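Re: [members] Open day at Altico — the sliding door demonstration

From: Veronica Matei
To: members list

Thanks to everyone who came, and to Petrică for sorting out the room.

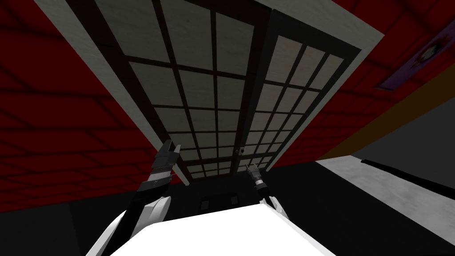
I said I would write up the door part for those who couldn't get there in November, so I'll do that and then answer Sorin, whose message is quoted below.

The Altico people are teaching a two-armed robot to open doors, and nearly all of the teaching is done in simulation. The one we spent most time on was a sliding door in two leaves with a small dark handle. Emanuel Crăciun ran it from his laptop and put it up on the big screen. He let us choose where the robot started from, and he changed the friction on the track when we asked.

They had done 1363 runs on this door before we came. Of those, 902 counted as a success, meaning the door was open far enough for the robot to pass through. Emanuel was quite open about the rest. Most of the failures are at the handle. It is small, and if the gripper comes in a little low it closes on nothing and the arm carries on as if it had hold of something. They now stop the run after 200 steps without any movement in the door, which saves a lot of waiting.

On Sorin's questions:

> Sorin Barbu wrote:
> I had to leave at the tea break so I missed the second half. Did
> they say why it needs both arms for a sliding door? I'd have thought
> one would do. Also, is any of this running on a real robot yet, or
> is it all on the screen? And could somebody pass on the name of the
> software, I wrote down Grilness but I'm not sure I heard it right.

Both arms: it doesn't need both. The same robot has to do hinged doors, where one hand turns the handle and the other holds the door, so they kept the two-armed model for everything. Sointu Tikkanen asked whether the spare arm gets in the way, and Emanuel said it does at times, mostly by touching the door frame. They count a touch against the score but they don't end the run for it.

Real robot: not for doors. They have tried the drawer task on the machine at their Begay site and want to do doors there next. He wouldn't give a date.

Software: you heard it right, Grilness is the simulator. Punum is the separate program that keeps the results, and I think that is the one people were asking about at the end — the table with the green and red rows.

Emanuel has offered to send his slides. If you want them, write to me off the list and I'll pass on the addresses in one go. Petrică also has a pair of reading glasses in a brown case, left on the window sill.

Veronica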